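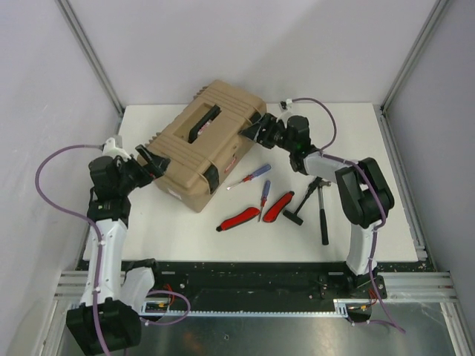
Windows, doors and draughts

Graduncombe Old Houses mailing list
Re: Sash cords, where do I start?
3 September 2019

On the list, a member in Billel Lane wrote:

> Hello all, first post from me. We moved in at Easter and have
> nine sash windows, of which two open. The one in the back bedroom has
> a snapped cord on the left, and the sash drops like a stone if you let
> go of it. A window firm came round and said the whole lot should come
> out, frames and all. I would love to keep them but I have never done
> anything harder than put up a shelf. Is replacing a cord something a
> beginner can do? What do I need to buy? And is it normal that I can't
> find any way of getting at the weights?
>
> Also they rattle something awful when the wind is from the west.

Welcome! And please don't let anybody take those frames out until you've had a go, you are in for such a treat. I did my first cord nine years ago with a library book propped open on the windowsill, and by the end of that summer I was looking at other people's windows on the bus. Yes, a beginner can do it. Give it a whole Saturday for the first one and you'll do the second before lunch.

About the weights. There is very likely a pocket, a little removable piece of wood let into the pulley stile (the upright bit the sash slides against), low down, behind where the bottom sash runs. After a hundred years of gloss you simply can't see it. Take the staff bead off, swing the bottom sash out into the room, and shine a torch sideways along the stile. You're looking for a faint line in the paint, often cut on a slant at the top and bottom. Score round it with a sharp knife, more times than you think you need to, and then ease it out from the lower end. In our house the upstairs pockets were held with one screw each, filled over, and the downstairs ones had no screws whatever, just paint. If you've really got none at all, write back, there's a way round that too, but it means the architrave coming off and I wouldn't start there.

A word on old paint while I'm at it. In a house that age, assume there's lead in the lower layers. Don't dry sand it, don't use a heat gun on it, wet it down before you scrape, and keep small children out of the room till you've wiped everything up with a damp cloth.

What to get:

Waxed cotton sash cord, number 4 for ordinary bedroom windows. I use Lullar, which Isah Ironmongers on the market square will sell you by the metre or by the knot. Don't be talked into nylon. It stretches and it squeaks.

Clout nails, short ones, galvanised.

A wide stiff filling knife or an old chisel you don't care about, for the beads. Start in the middle of the length, so the bead bows and springs out from its mitres. If you start at the end you'll split it. (You will split one anyway. New staff bead is cheap.)

A mouse! That is, a bit of string with something small and heavy on the end, to feed over the pulley and fish out of the pocket. I use a length of bathroom chain. Tie the new cord to it and pull through.

A candle stub, for rubbing down the runs before you put it all back.

Do both cords while the sash is out, even if the right-hand one looks sound, and weigh your sash on the bathroom scales before you order anything new for the weights. Each weight on a bottom sash should be a touch lighter than half the sash, and on a top sash a touch heavier, so that one stays down and the other stays up. One of ours came to 13 kilos with its glass in, so do have a second pair of hands for lifting. If someone has put heavier glass in over the years the weights will be wrong, and that might be why the last owners painted it shut and gave up.

For the cord length, I pull the weight right up to the pulley, let it down a couple of inches, and wedge the cord there with a sliver of wood while I nail it to the sash. Nail only the lower part of the groove. If you nail too near the top the nails will hit the pulley and the sash won't close. I did precisely that on the landing one and had to take it all out again, muttering.

The rattle is easier still. Nine times out of ten it's the staff bead sitting too far from the sash, usually after someone has put it back in a hurry. Refit it with a playing card's thickness of gap and see what the next westerly does. You can get beads with a brush strip set in them, and I've put those on the north side of our house and would never go back. Our bedroom used to have curtains that moved by themselves!

As for the firm, we were quoted almost £400 a window just for an overhaul, and did ours for the price of cord, bead and paint. No shame in paying for it if you've got rot in the sill, mind. Push a bradawl into the ends of the sill and the bottom inch of the linings. If it goes in like cake, that's a joiner's job, and there are good ones within reach of Graduncombe.

Which way does your back bedroom face, and are there horns on the top sash? I'd love to know how old they are. Do report back, including the swearing.

Happy to lend the library book's replacement (I bought my own in the end) if you can collect from the bottom of the hill.

To leave this list, send a blank message with the word "leave" as the subject.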